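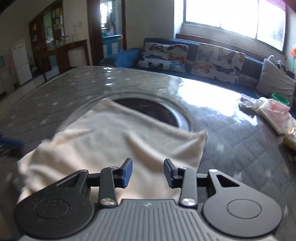
Pricing up your first short-run paperback

Start with your page count, and do please make it the final one, blank pages and all. Say you have 96 pages and would like 600 copies. Pop both into the Juvum quote form, pick your paper, and leave the delivery box until last (it resets if you change anything else, bless it!).

Now add your cover – matt or gloss, whichever you love – and save the quote. We'd order 2 proof copies before going any further, one to scribble on and one to keep clean.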